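Liradmont
Stellenangebote

Mitarbeiterin / Mitarbeiter (m/w/d) für die Aufarbeitung von Tischen und Arbeitsflächen
Teilzeit, 23 Stunden pro Woche, zunächst befristet, Übernahme vorgesehen

Liradmont verleiht und verkauft gebrauchte Möbel für Büros, Schulungsräume und Gemeinschaftsküchen. Tische machen den größten Teil unseres Bestands aus. Sie kommen nach einer Mietzeit oder aus einer Büroauflösung zu uns, werden geprüft, gereinigt, ausgebessert und wieder ausgeliefert. Für diese Arbeit suchen wir ab März Verstärkung in unserer Werkstatt im Lager Rurska.

Die Werkstatt liegt im Erdgeschoss neben der Warenannahme. Gearbeitet wird in einem Team von 6 Personen, die sich Reinigung, Reparatur und Verpackung teilen. Die neue Stelle gehört zur Oberflächenaufarbeitung. Der Kontakt mit Kundinnen und Kunden beschränkt sich auf gelegentliche Rückfragen bei Abholungen.

Ihre Aufgaben

Sie nehmen zurückgegebene Tische an und prüfen Platte, Kanten und Gestell. Schäden tragen Sie in das Prüfblatt ein und ordnen das Möbel einer von 4 Zustandsklassen zu. Die Klassen sind schriftlich festgelegt und hängen am Prüfplatz aus.

Sie reinigen die Platten und entfernen Klebereste, Stiftspuren, Wasserränder und Abdrücke von Gläsern. Welches Mittel auf welcher Oberfläche verwendet werden darf, steht in unserer Pflegeliste. Bei furnierten Platten wird grundsätzlich zuerst an der Unterseite oder an einer verdeckten Stelle probiert.

Sie bessern kleinere Schäden mit Hartwachs oder Retuschierstiften aus. Dazu gehört das Abmischen des Farbtons bei hellem Holz, bei dem auch kleine helle Stellen auffallen. Geölte Massivholzplatten werden angeschliffen und neu geölt. Geschliffen wird in Richtung der Maserung, von Hand oder mit dem Exzenterschleifer.

Sie kontrollieren jede Platte vor der Freigabe im Streiflicht und wischen sie danach noch einmal trocken ab. Anschließend wird das Möbel verpackt und mit einem Lageretikett versehen. Kantenschutz, Decken und Folie liegen am Packplatz bereit.

Für die Angebotsseite fotografieren Sie einzelne Oberflächen, damit Kunden Farbton und Maserung beurteilen können. Eine kurze Einweisung dafür gibt es am ersten Arbeitstag.

Nicht zur Stelle gehören das Ausliefern, der Aufbau beim Kunden und das Lackieren in der Spritzkabine. Lackierarbeiten vergeben wir an die Firma Chauhan.

Was Sie mitbringen sollten

Erfahrung im Umgang mit Holzoberflächen, zum Beispiel aus einer Tischlerei, einer Restaurierungswerkstatt, dem Innenausbau oder einem Möbelhaus. Eine abgeschlossene Ausbildung ist erwünscht, aber keine Bedingung. Wer sich die Kenntnisse privat angeeignet hat, kann sich ebenfalls bewerben und legt bitte ein paar Fotos eigener Arbeiten bei.

Sie erkennen, ob eine Platte massiv, furniert oder beschichtet ist, oder sind bereit, das zu lernen. Zu Beginn arbeiten Sie ohnehin mit einer erfahrenen Kollegin zusammen und geben keine Möbel allein frei.

Das Heben und Tragen gehört zum Alltag. Einzelstücke bis 20 Kilogramm werden allein bewegt, alles darüber zu zweit oder mit dem Plattenwagen. Die Arbeit wird überwiegend im Stehen ausgeführt.

Deutschkenntnisse brauchen Sie so weit, dass Sie Sicherheitshinweise lesen und das Prüfblatt ausfüllen können. Ein Führerschein ist nicht erforderlich. Die Bestandserfassung läuft über das Programm Dandus, Vorkenntnisse darin setzen wir nicht voraus.

Eine bekannte Allergie gegen Terpene, Wachse oder Holzstaub sprechen Sie bitte vor dem Probearbeiten an.

Arbeitszeit und Bedingungen

Die Arbeitszeit liegt zwischen 7.30 Uhr und 16 Uhr und wird im Voraus mit dem Team abgestimmt. Spätschichten gibt es nicht. Im Januar und im August kommen durch Büroumzüge mehr Möbel zurück, in diesen Monaten können Überstunden anfallen. Sie werden ausgezahlt oder in Freizeit ausgeglichen, nach Ihrer Wahl.

Arbeitskleidung, Handschuhe, Gehörschutz und Atemschutz werden gestellt. Sicherheitsschuhe suchen Sie selbst aus, die Rechnung reichen Sie bei uns ein. Eine Absaugung ist am Schleifplatz fest installiert. Es gibt einen Pausenraum mit Küche und abschließbare Spinde. Fahrräder können im Hof überdacht abgestellt werden.

Das Gehalt richtet sich nach Ausbildung und Berufserfahrung. Nennen Sie uns bitte in der Bewerbung Ihre Vorstellung.

Bewerbung

Bitte schicken Sie einen kurzen Lebenslauf und einige Sätze dazu, mit welchen Hölzern und Oberflächen Sie bisher gearbeitet haben. Ein Bewerbungsfoto und ein förmliches Anschreiben sind nicht nötig. Zeugnisse können nachgereicht werden.

Die Unterlagen gehen über das Bewerbungsformular auf dieser Seite ein oder werden an der Warenannahme in Rurska abgegeben. Papierunterlagen senden wir nicht zurück, bitte reichen Sie deshalb nur Kopien ein. Bewerbungsschluss ist Ende Januar.

Im Februar laden wir zu einem halben Tag Probearbeiten ein. Beginn ist um 8 Uhr, die Zeit wird bezahlt. Sie bearbeiten dabei eine Tischplatte von der Eingangsprüfung bis zur Endkontrolle und lernen das Team kennen. Eine Rückmeldung erhalten alle, die am Probearbeiten teilgenommen haben, auch bei einer Absage.

Fragen zur Stelle beantwortet die Werkstatt telefonisch zwischen 9 und 11 Uhr.

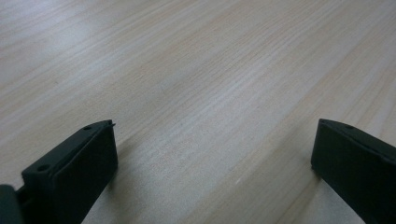 Tischplatte in hellem Holzton mit feiner, gerader Maserung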